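4.2 Downloadable costumes and the return of players

We collected play records from 200 owners of Grurden, a platform game published by Unelska, during the month of October. In that month one free costume was offered, and it could be claimed only for a limited time.
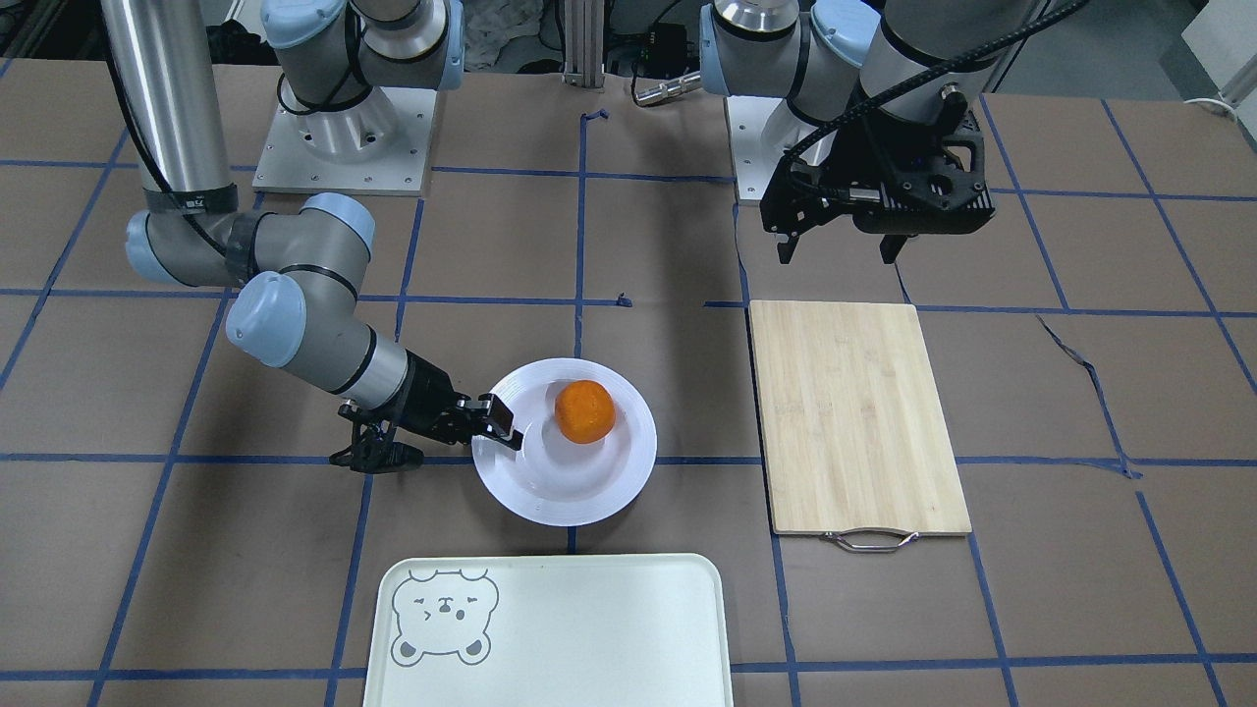

Figure 3. Two robot arms over a table with a plate and a wooden board.

By M. Nedeljković, Nasberg

Of these owners, 90 claimed the costume, and 23 of them had not started the game in the whole summer. Most of the returning players stayed for one evening only – they put on the costume, played one or two levels and left. We can therefore not say that a free costume brings players back for long. Paid costumes are treated in Section 4.3, where the same owners are followed until the end of winter.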